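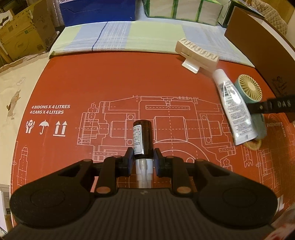 5. Open day: the hand-held gripper table

5.1 Set out a few household things of different shapes. A small bottle, a squeeze tube and a hand fan will do.

5.2 Let the visitor close the jaws on the bottle. Hands off the trigger until Ratih Lau says go.

5.3 Log each try, good or bad. The Cletden sheet had room for good ones only, so don't use it.

Note: Sasport's leaflet claims 2,448 clean grips. We have not seen the drops. If asked, say so.

Caution: glass. Keep small children back from the table.

5.4 Stop at 3 pm on Thursday and hand the log to Herman Wibisono.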